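Leka Tour Embedder for WordPress

By Mirjana Stoyanova
Updated November

14 shares | 11 comments

If you've ever tried to put a virtual tour on a property page and ended up with a grey box, a sideways scroll bar and a phone call from an unhappy agent, then you already know why we made Leka. It's a small plugin for WordPress that takes the link to your 3D tour and places it on the page at the right size, with a proper cover picture and a play button, on whatever theme you happen to be running. We built it at Dreston for our own clients, mostly small real estate offices and a few holiday rental owners, and after a couple of years of passing it around by email we thought it was time it had a home of its own.

What it does

You paste the tour link into the Leka block (or the shortcode, if you're still on the classic editor -- plenty of our customers are, and we've no plans to drop it). Leka works out the shape of the space it has to fill and keeps the tour in proportion, whether your visitor is on a big office monitor or an old phone at a bus stop. The tour itself doesn't load until someone presses play, so your page stays quick for everybody who only came for the address and the asking price.

You can choose your own cover picture, or let Leka use the featured image of the post. You can add a heading over the cover, change the colour of the play button, and decide whether the tour opens in place or in a full-window overlay. Faisal Lodhi wrote the overlay part and rewrote it again this spring, and it now closes with the escape key and hands the keyboard focus back to where it was, something our customers with accessibility obligations had been asking for.

Tour lists

The other half of the plugin is the tour list, and I'll admit it's my favourite. Every tour you add gets its own entry with a title, a suburb or neighbourhood, a short note and up to 12 tags of your choosing. You can then put a list or a grid of tours on any page and filter it by tag, so a rental agency can have "pet friendly" on one page and "sleeps eight" on another without typing anything twice. The largest site we look after has 3285 tours in its list and the filter still answers nicely, though we do suggest turning on paging once you go past 25 to a page.

Getting it going

Upload the zip file from the Plugins screen, activate it, and you'll find a Leka entry in the left-hand menu. Put in your licence key, choose a default cover shape, and save. After that it's a matter of adding your first tour and dropping the block onto a page. If you're moving across from another embedding plugin, have a look at the import screen before you start copying links by hand. It reads ordinary iframe code from your existing posts, shows you what it found, and waits for you to tick the ones you want brought over. Your old posts aren't touched until you press Convert, and there's an Undo on the same screen.

Themes and other plugins

We test each version with the default WordPress themes and with Koritz, the property theme a lot of our customers use. Koritz users get a bonus in the listing template, where the tour slots in beside the floor plan without any extra styling. Caching plugins are generally fine. If yours combines scripts into a single file and the play button stops answering, leave leka-cover.js out of the combining and clear the cache, and that should sort it. Vlasta Radulović keeps a running list of the settings for individual caching plugins in the help pages, with credit to the customers who wrote in with them. 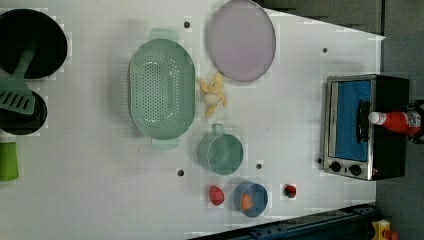
Tabletop with pans and a green slotted spatula.

Licences

There are two. The Single licence covers one live site plus a staging copy, and the Studio licence covers 25 live sites, each with its own staging copy. Both run for a year and include every update and email support for that time. When a licence lapses, your tours go on working exactly as they did; you simply won't be offered new versions until you renew. If you move a site to a new address, release the key from the old one first. If the old site has already gone, write to us and Zorica Zupan will release it from our end.

Leka doesn't include tour hosting, and it doesn't make the tours. You'll need an account with whichever service you have your spaces scanned and stored on, and the tour has to be set to public or unlisted over there before it can be shown on your page.

What's new in this version

- Full-window overlay rewritten, with keyboard support
- Cover pictures can now be cropped from the block settings
- Import screen recognises iframe code inside columns and groups
- Fixed a stray line under the heading when the cover was set to square
- Fixed tags with an apostrophe disappearing from the filter

Still to come is a map view for tour lists. Vlasta Janevski has it working on our own test site, and we're fussing over how the pins behave when several flats share one building. If you'd like to try it early, mention it when you write in and we'll add you to the list.

Subscribe to the Dreston newsletter for release notes and the occasional tip. You can unsubscribe at any time.

This site uses cookies to remember your preferences. By continuing to browse you agree to our use of cookies.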